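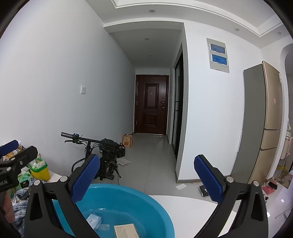 My first morning of paid tidying began in a flat in Sultley, with a gripper in my fist and Aoi Morikawa telling me to relax my shoulders. I'd come to write about how robots learn to do housework, and I'd assumed there would be a robot to look at. What I got was a pair of black fingers with blue rubber pads on the ends, a white table, and a big round blue basin with a little box and a printed card in it. My job was to take things out of the basin and put them down nicely. Then put them back. Then do it again, a bit differently.

"Differently how?" I asked.

"However you like," said Aoi. "Just don't be weird about it."

It's harder than it sounds! The moment you know every movement is being kept, you start picking up a bit of cardboard like a bomb disposal officer. Aoi has worked for Gumgate for 16 months and she can spot it from across the room. She calls it museum hands. Those attempts get marked down, and a person who does it all morning is sent off for a walk and a sandwich.

Gumgate is a small outfit that gathers examples of ordinary household jobs and passes them on to the people who train the robots. Each attempt is called an episode, and a good one is short and a little dull. You reach, you close the fingers, you lift, you let go. The learning system is shown a great heap of these and has to work out what they have in common, so that one day it can reach for a box it has never met, on a table it has never met, and not fling it down the hallway.

They used to do all this in a unit on the edge of town, with one table and one set of lights. Shafiq Uddin, who looks after the training side, still winces about it. The system got very good at that table. Then they tried it in his sister's kitchen and it went to pieces, poor thing, grabbing at the edge of the worktop and missing a sponge by a hand's width. "It had learned our room," he told me. "We thought it had learned sponges."

So now they go into lived-in homes. 41 of them so far, from bedsits to a farmhouse out at Plernik with a goat that kept getting into the hall. The rule is that you leave the place as you find it. Bikes stay where they're parked, coats stay on their hooks, and the lights are whatever the household normally has on. Waldemar Laskowska, who books the homes, says the hardest part of his job is stopping people from cleaning before he arrives. He rings the night before to beg them not to.

By eleven I'd done 17 episodes, and six were thrown out. Two of those were museum hands. One was me talking to the box (you can talk, but I'd waved the gripper about while doing it). The other three were drops, and there I put up a bit of a fight, as I'd heard that mistakes were useful. They are, said Aoi, as long as you carry on and put them right. I had dropped the thing, said a rude word and stopped. What she wanted was the drop, the second go and the tidy finish, all in one run. A robot that only ever sees perfect grabs has no idea what to do after a bad one.

The card was my enemy. Boxes have sides, you can get hold of them, but a card lying flat gives you nothing. Tatsuya Murakami, who has been at this longest, showed me his trick - slide it up against the curve of the basin until one edge lifts, then pinch. He did it in a couple of seconds while discussing his lunch. I needed some nine goes to get one I was proud of, and he watched that one back and said it was fine.

There's a rival way of doing things, of course. Eoin Keane, over at Tamura, steers a proper arm from a desk and reckons hand-held work is too quick and too human to be much help to a machine with different elbows. Shafiq thinks Eoin's lot get too little variety because moving an arm between houses takes a van and half a day. They argue about it over curry once a month and both come home cheerful.

I went back in the afternoon for another go. My wrist ached, I'd stopped thinking about my fingers, and Aoi hadn't said anything to me for ages. When I asked if something was wrong she shook her head and slid the basin back towards me.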